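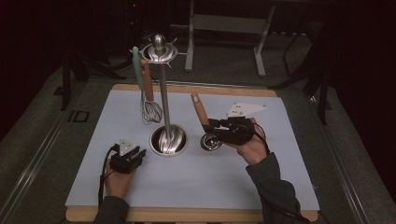 Utensil drawer loses ground to the hook

The kitchen drawer that jams on the ladle had a bad June. Arner, the housewares shop on Sillarano Street, sold 54 utensil stands last month, against 40 in May, and owner Ngozi Oyewole is trying to stay calm about it.

"People want to see their whisk," she said. "I don't ask why."

Shoppers do have opinions. Kevin Phelan bought a stand on Monday and spent the evening deciding what deserved a hook. The whisk made it. The garlic press is back in the drawer, where it will presumably jam something.

Arner expects more stands in by Monday.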